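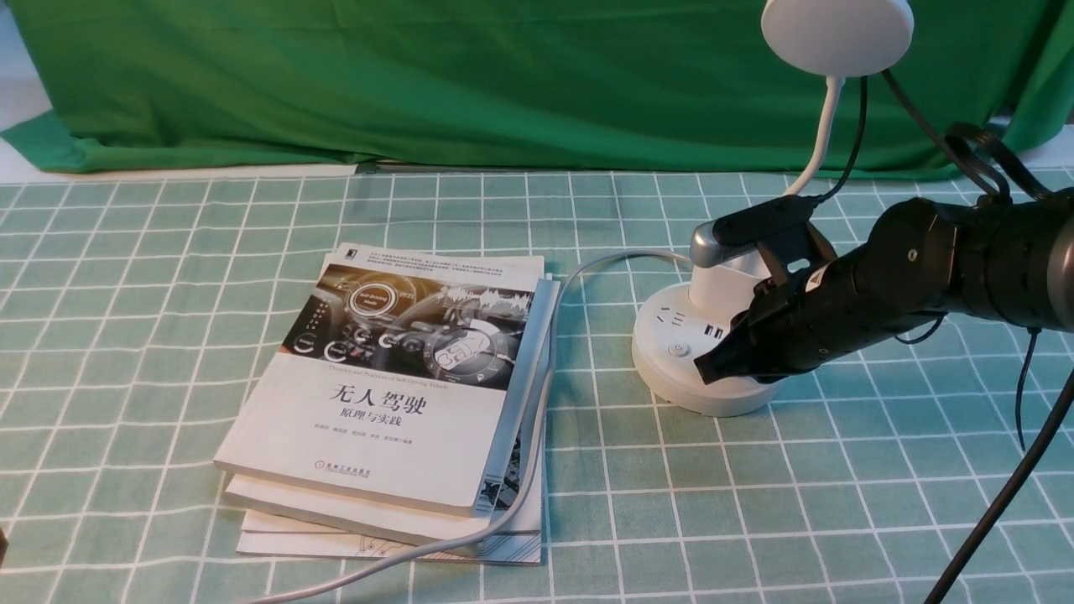
## 4. Joining a Swap Round

Read this section before you press **Sign Up** in Kadeo. It covers the sign-up form, your match, and what to do when a package goes missing. Setting up your account is in section 2.

You need:

- a Kadeo account with a confirmed email address
- a mailing address where you can receive packages for the whole round
- a short wish list

### 4.1 Fill in the sign-up form

1. Open **Rounds** and choose the round you want. Rounds marked *Full* have a waiting list, which uses the same form.
2. Enter your name as it should appear on a shipping label. Your screen name goes in the second field.
3. Enter your mailing address. Apartment numbers go on their own line.
4. Under **Shipping**, pick *Domestic only* or *Anywhere*. Members who pick *Anywhere* may be matched with someone abroad.
5. Fill in **Likes**, **Dislikes** and **Allergies**. If you have no allergies, type "none". The form will not accept a blank field.
6. Press **Review**, check the address once more, and press **Sign Up**.

A four-digit entry code appears, such as 3176. Write it down. The host will ask for it if you need to change your form after sign-ups close.

**Note:** You can edit the form freely until sign-ups close. After that, only the round's host can change it.

### 4.2 Get your match

Matches go out by email at 11 a.m. on the first day of the round. The message comes from Mersha, the mail service Kadeo uses, so add it to your contacts if your inbox filters heavily.

1. Open the message and press **Show my match**.
2. Read the whole questionnaire, including Dislikes.
3. Press **Accept**. If you do not accept before the deadline in the email, your match goes to a backup sender.

**Caution:** Do not post your match's name or address anywhere, including in the round's group chat. Members who do this are removed from the round.

### 4.3 Send your package

1. Stay within the spending limit on the round page. Postage does not count toward it.
2. Include a card with your screen name, unless the host has set the reveal for a later date.
3. Enter the tracking number under **My Package** and press **Mark as Sent**.

In the July round, tracking numbers with spaces in them were rejected. Type the number without spaces.

### 4.4 If something goes wrong

- **Your package is late.** Wait until the arrival date on the round page has passed, then press **Report Late**. Please do not write to your sender directly.
- **You cannot send on time.** Tell the host before the mailing deadline. Robel Habte hosts domestic rounds and Nadja Camenzind hosts international ones. Both can be reached through **Contact Host**.
- **You need to drop out.** Before matching, press **Withdraw**. After matching, contact the host with your entry code.

Waiting list settings are covered in section 5.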